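# Laboratory Diary, Gripper Comparison

**December, entry by C. Gaillard**

Present in the morning: T. Reisinger, A. Lefèvre and the undersigned. C. Fleury joined at 2 p.m. for the review of the wrist camera. T. Lebrun was absent and will receive a copy of this entry.

The purpose of the day was to continue the comparison between the Toprak fingers and the Skerkex fingers on the lunch-packing task. The Leklow controller was kept at the settings approved last month. No change was made to the arm, the table or the lighting between the two finger sets, and the same person (Ms. Lefèvre) operated the arm throughout. The Trikgate recording software was restarted once before the first session after it failed to open the wrist stream. The fault did not return.

Ten attempts per item were planned for each finger set. The items are those agreed upon for the winter series: one banana, one yellow fruit, and one food container with a locking lid, to be placed in the navy lunch bag. The bag is to be partly unzipped by hand before each group of attempts. Ms. Reisinger asked that the opening be made wider for the container. The request was declined for the present series so that the results stay comparable with those of November, and it has been entered in the list of open points.

The Toprak fingers were used first. They closed on the banana without difficulty, although in two attempts the grasp was taken too near the stem and the fruit turned as it was lifted. The operator corrected this by approaching closer to the middle. The round fruit was the easiest item for both sets. The container remains the weak point. Its lid is wide in relation to the travel of the fingers, and a grasp on the short side requires the wrist to be turned further than the operator finds comfortable. Ms. Lefèvre's written remarks on this matter are filed with the session sheet.

The finger change took 20 minutes, which is longer than the procedure allows. One mounting screw had been tightened beyond the stated torque. I have written to the workshop on the subject. 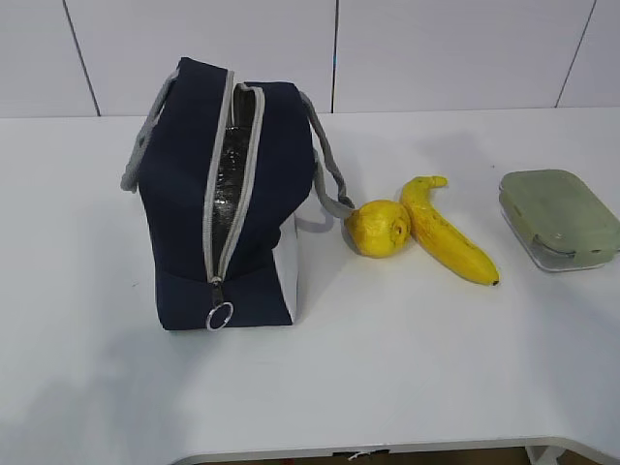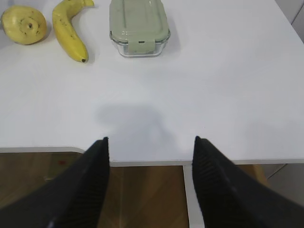

*Fixed view (first) and wrist view (second), lunch-packing layout.*

The afternoon discussion dealt mainly with the two cameras. Ms. Fleury holds that the wrist view should be the principal view for judging a grasp, on the ground that the fingertips and the item are seen together during the final approach. Ms. Reisinger holds that the fixed view must be kept at equal weight, as the zipper and the lining of the bag can be followed in it while the wrist camera is turned toward the fruit. Both positions are recorded. I would add that the far part of the container was lost from the wrist view in several starting positions, and that the fixed camera likewise does not cover the whole container at the right. A small rotation of the fixed camera would remedy the latter. It will be tried after the series is closed and not before.

The shadow of the arm on the table was also raised. In the wrist view it falls between the fingers and the items, and the automatic exposure may be reacting to it. Ms. Fleury proposes to lock the exposure on both cameras. This was accepted, subject to one trial run under the present lamps.

Storage was reviewed briefly. The series will produce up to 4,000 short recordings if all operators complete their share. The existing disk is sufficient for the fixed camera alone. Mr. Lebrun is asked to state in writing whether the second disk can be released to us before the holidays.

Open points carried forward:

- Width of the bag opening for the container (Reisinger)
- Torque on the finger mount, reply from the workshop (Gaillard)
- Exposure lock, trial run (Fleury)
- Second disk (Lebrun)
- Preferred wrist angle for the short side of the container (Lefèvre)

The Skerkex attempts on the container were not completed. They will be resumed at the start of the next session with the fingers left mounted. The arm was parked and the controller switched off at 5:40 p.m. The fruit is to be replaced before the next session, and Ms. Lefèvre has agreed to buy it.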